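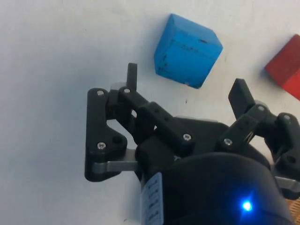 The apartment in Drundcombe came with furniture, and the furniture came with other people's things. In the drawer of the white table my father found a bottle opener, a bus ticket to Karkilance, and a blue wooden cube with worn corners. The red one was under the radiator. My mother washed both of them in the sink with dish soap, because she washed everything that week, and put them on the table to dry.

I was seven years old and I did not have the language yet. I had perhaps thirty words, and most of them were for food. At school I sat near the window and nodded. At home I sat at the white table, and my parents went to work, first one and then the other, so that for two hours in the afternoon there was only me and the blocks and the noise of the trams.

With two blocks you can't build very much. You can put one on top of the other, and then you can change which one is on top. I did this for some days. After that they became houses. The blue one was our house, the old one, in Galli, and the red one was the new apartment, and the table between them was the snow, or the sea, depending on my mood. We had come by train, but I preferred a sea.

Somebody had drawn on the blue block before me. There was a thin dark line across the front of it, and some scribbles, and my mother's soap had not changed them at all. I decided that the line was the road past our house. I knew where everything was along it. The bakery was at the left end, where my grandmother bought the flat bread with seeds, and the school was somewhere in the middle, and a little dark mark near the upper corner was the water tower. I could lie with my cheek on the table, close one eye, and walk along this road until I heard the key in the door.

The red block had no road that I could find. I looked at it from all sides. I took a pencil once and wanted to draw one, but I didn't know what to put on it. I knew the stairs, the shop with the green door and the tram stop, and in between there was nothing, only me holding somebody's hand. So I put the pencil back.

In February my father brought home a box from the Fundelia store, which was the big toy store by the station. It was for my birthday. On the lid it said 106 PIECES, and I could read this, because numbers are the same everywhere. There were arches in it, and columns, and triangles for roofs, all of them yellow and green and smelling of paint. I built a palace that evening and my parents clapped. My father took a photograph of me beside it. In this photograph I am smiling and my left hand is closed, and nobody has ever asked what is in it.

The palace lasted until dinner, when we needed the table.

I should explain that I was not an unhappy child. When I tell this story now, people make a soft face, and I want to say no, wait. I liked the afternoons. I liked how the light came slowly across the white surface and showed all the specks and smears that my mother had missed. I moved the red block a little closer to the blue one every day, by the width of a finger, then I thought it was too fast and I moved it back. It was a serious business. I had rules for it which I have forgotten.

In spring a girl from the third floor came to our door with a jump rope. She said a long sentence. I understood "downstairs" and "you." I took my jacket. When I came back it was dark, my knees were dirty, and my mother was standing in the kitchen in her coat, very angry and very happy, and I told her everything in the wrong language. She had to ask me to say it again.

I don't know what happened with the blocks in the years after this. They were in the drawer, I suppose, and then in a box, and then in another box. We moved 3 more times. The box from Fundelia went to a cousin, and the white table we carried with us, although it was never ours, and my father sent the landlord some money for it and felt bad about the amount.

Last month I cleared out my mother's apartment. It is 898 kilometers from where I live, and I drove it alone with the radio on. She is well – she only wants a smaller place with an elevator. She had written on every bag what was inside, winter, papers, lamps. On one small bag she had written "Galli," and I thought it would be letters.

I sat down at the white table with it. The line on the blue block was still there, running across the middle. I put the block down and lay my cheek on the table and closed one eye, and from the other room my mother asked if I was sleeping, and if I wanted the lamps or not.

I said I wanted one of the lamps. Then I looked for the bakery.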